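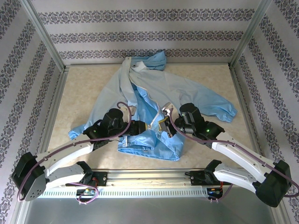

Two-arm bench with a light blue hooded jacket, grippers at the zipper.

How to Test Whether a Machine Can Handle a Household Chore: The Zippered Jacket

Published by the Gimcombe Workshop on Home and Shop Automation
27 December 2020

Purpose of this guide

Members of the public, care providers and small laundries regularly ask the Workshop whether a machine can take over the handling of clothes. The answer depends on the garment, on the state in which it arrives, and on how much help a person is expected to give. This guide sets out a procedure for finding the answer in a particular case. It uses one chore, closing and folding a zippered jacket, and it is written for groups that already have access to a two-arm bench and know how to operate it safely.

The procedure was drafted in November and replaces the Workshop's earlier sheet on towels. Towels remain a suitable first test for a new bench. They are a poor guide to clothing, and results obtained with them should not be quoted as evidence that a machine can do the laundry.

Why a jacket

A jacket with a hood combines several difficulties in one article. It has sleeves that may lie in any direction, elastic cuffs that gather the fabric, a lining that slides against the outer layer, and a front opening whose two edges must be brought together. The hood adds loose material behind the neck and seldom lies flat without being arranged.

The zipper is the hardest part. A person who closes a zipper holds the bottom of one side steady, guides the insertion pin into the slider with the other hand, and feels when the pin is seated. Most of that work is done by touch. A machine that relies mainly on cameras must do it while its own fingers are covering the parts it needs to see.

What is required

A two-arm bench with parallel grippers and a clear work surface larger than the garment when spread.
One jacket with a full-length separating zipper and a hood. A child's size is acceptable if the sleeves can be fully extended within reach of both arms.
A second jacket of a different color and weight, to be used only in Part Three.
A printed scoring sheet and a timer.
An operator, and a second person to keep the score. The operator should not keep the score.

The Workshop uses the Ralov bench control package and the Zerine scoring sheet. Other packages may be used, provided that every attempt is recorded, including those stopped early.

Preparing the bench

1. Confirm that the emergency stop works before any fabric is placed on the surface.

2. Check that cables running along the arms have enough slack at the elbow and wrist, and that no loop can catch on a sleeve or drawstring.

3. Inspect the finger surfaces. Worn or dirty pads slip on smooth jacket fabric, and the resulting failures say little about the control method.

4. Set the lighting and leave it unchanged for the whole test. Pale fabric under strong light may appear almost white to a camera, and seams and zipper edges then become difficult to find. If the shoulders of the jacket look washed out on the monitor, reduce the light before starting.

5. Remove loose articles from the pockets.

Part One: Known starting position

Place the jacket on its back with the neck away from the arm bases and the hem toward them. Extend the sleeves to either side. Open the front far enough that both edges of the zipper are free at the bottom.

Run the chore in four stages, scoring each one separately.

Stage A, grasp. Each gripper takes hold of one side of the opening near the hem. The grasp is scored as good if the fabric can be moved without slipping and the end of the zipper is left exposed.

Stage B, align. The two edges are brought together so that the pin and the slider meet. A small error here will prevent the next stage. The scorer should note whether the arms corrected an error or simply repeated the same motion.

Stage C, close. One gripper holds the bottom of the zipper while the other draws the slider toward the neck. Record where the slider stops. If lining is caught in the teeth, stop the attempt and score the stage as failed. Do not allow the arm to pull harder.

Stage D, fold. The sleeves are brought in across the body, the hood is laid down, and the lower half is folded toward the neck. The result is compared with a photograph of a fold made by hand.

Complete 20 attempts. The person resetting the jacket should lay it out in the usual manner and should not adjust it to suit the machine. Small differences between one attempt and the next are part of the test.

Part Two: Disturbed starting position

Repeat the four stages with the jacket in less favorable positions. Suitable choices include one sleeve tucked beneath the body, the hood folded forward over the neck, the front edges overlapping, and the whole garment turned so that the neck is toward the arms. Use each position for an equal number of attempts.

This part normally produces a marked fall in the score. The fall is the most useful figure in the test. A machine that performs well in Part One and poorly in Part Two has been fitted to a layout, and a person would have to prepare every garment before it could begin. In a home, that preparation may take as long as the chore.

Part Three: Unfamiliar garment

Use the second jacket, which must not have appeared in any practice, demonstration or adjustment session. No changes to settings are permitted between Parts Two and Three. Begin with the known starting position and proceed to the disturbed positions only if at least one full closure is achieved.

Keeping the score

Award one mark for each stage completed without help. Record assistance in a separate column, using the following definitions.

Reset: the garment was laid out again by hand during an attempt.
Touch: a person moved the fabric, the slider or a gripper.
Prompt: a person chose the next stage or restarted the program.
Stop: the attempt was ended for the safety of persons or equipment, or to protect the garment.

An attempt with any reset or touch may not be reported as unassisted, even if the jacket was closed and folded at the end. Time should be recorded from the first movement of an arm until both grippers have released the fabric.

If the arms are being guided by a person through hand controllers, the results must be reported under a separate heading. Guided operation shows what the hardware is able to do. It does not show that the machine can do the chore by itself, and the two are often confused in published videos.

Reading the results

The Workshop sorts results into 3 bands.

Not ready: fewer than half of the attempts in Part One reach Stage C. The group should return to the grasp and align stages, using a simpler garment if necessary.

Ready with preparation: most attempts in Part One are completed, but the score falls sharply in Part Two. Such a machine may be of use in a shop where garments arrive in the same condition and a worker is already present to lay them out.

Ready for trial: the scores in all parts are similar and assistance is rare. A supervised trial in a laundry or care home may be considered.

No bench tested by the Workshop has reached the third band with a zippered jacket. Folding alone, with the front already closed, is considerably further advanced. At the Macedo laundry, which took part in the drafting of this guide, staff judged that a machine able only to fold would still need a worker beside it for jackets, and that shirts and flat linen were a better place to begin.

A bench that collects practice data over roughly 1000 attempts may show steady improvement on its own jacket. Groups should repeat Part Three at intervals to learn whether the improvement carries over to others.

Common faults

The gripper closes on the lining as well as the outer fabric. Approach from the edge of the opening at a shallower angle, and check that the inner folds have not been drawn over the zipper.

The edges meet but the pin does not enter. Confirm that the slider is fully at the bottom. If it has moved by even a small amount, the attempt cannot succeed and should be scored as a failed alignment.

The whole jacket travels across the surface when the slider is pulled. The holding gripper is too high or its force is too low. Do not tape or clamp the garment to the bench.

The arms block each other near the hem. Narrow openings leave little room for two wrists. Separate the approach paths and let one gripper settle before the other moves in.

The hood prevents a flat fold. Add a separate motion to lay the hood down and score it as part of Stage D.

Submitting results

Completed scoring sheets may be sent to the Workshop with a description of the bench, the fiber content of both jackets, and unedited video of 2 attempts from each part completed, one successful and one failed where both exist. Sheets that omit the assistance column will be returned.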